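Print this ticket | E-mail this ticket

Histlow build tickets
Ticket 660: Hand-held gripper, right finger lags on closing
Opened by: Ngọc Tôn
Assigned to: Thắng Tăng
Status: Closed, one follow-up open
Build: Histlow hand-held, second body, home bench

Problem as reported (Ngọc)

When I squeeze the trigger slowly, the left finger starts to move first and the right one catches up near the end of travel. A fast squeeze hides it. On hard objects it doesn't matter much, but on anything soft the object gets pushed to the right before both pads are on it. The first body never did this. Linkage arms are the same print file as before. Trigger cable is new, from Brumoline, the thinner one.

Already tried before opening the ticket:
- Wiped down both finger pads. No change.
- Backed off the cable tension by half a turn. Worse.
- Swapped the trigger spring with the one from the first body. No change.

9:40 a.m., Thắng

Please check the joints by hand with the cable off. Each arm should drop under its own weight when you tip the gripper sideways. If one stays put, that side is binding and the cable is not your problem. Also send me a view with the fingers open so I can see how the arms sit.

10:15 a.m., Ngọc

Cable off. Left arm drops. Right arm stays where I leave it until I tap the housing. Cable is back on now and I am trying it on things on the low table in the living room, where there is more space than on the bench.
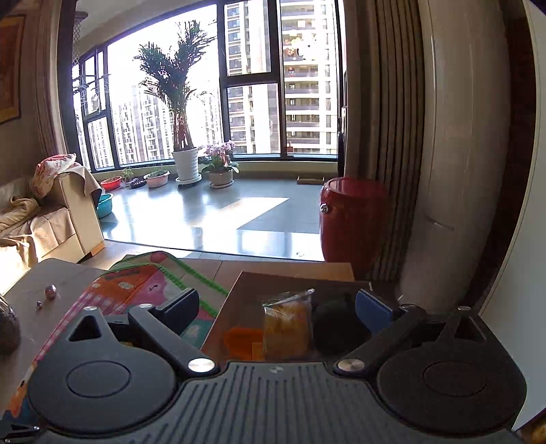 Fingers open over the table items, before any adjustment.

10:30 a.m., Thắng

OK, so it is the right side. The open position looks usable to me. I would start with the pivot at the silver cap on the right arm. On the last batch of prints I did at Rillenbridge the bore came out tight and I had to ream 4 of them. Don't sand the pin. Take the pin out, run the reamer through the plastic by hand, blow out the dust, put it back dry. No oil for now, I want to know if it moves without it.

11:50 a.m., Ngọc

Done. The bore was tight and there was a small ridge inside at the layer seam. Two passes with the reamer. The right arm now drops with the cable off, a little slower than the left.

Put the cable back on and set the tension to where it was originally. Slow squeeze: both fingers start together as far as I can tell by eye. Ran 29 slow grips on soft items from the table. The right finger lagged on one, and I think I had my thumb against the housing that time.
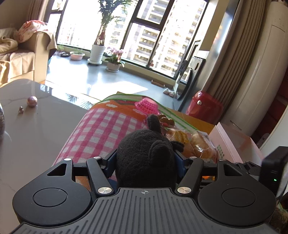

Holding the black fleece toy between the blue pads.

12:10 p.m., Thắng

Good. Fleece is a fair test for this one, it gives way at a light touch. Leave the pads alone. Put a small dab of dry lube on the right pivot and write the date on the masking tape inside the trigger handle.

The first body has more than 4,000 cycles on it and that pivot loosened up over time, so I expect the slower drop on the right to even out. If it gets sloppy instead, we reprint the arm.

12:25 p.m., Ngọc

Lube on, tape marked. Closing this. Follow-up stays open for the Brumoline cable, the outer sleeve has a slight kink where it enters the handle. I will order the thicker one in December with the rest of the parts.

Print this ticket | E-mail this ticket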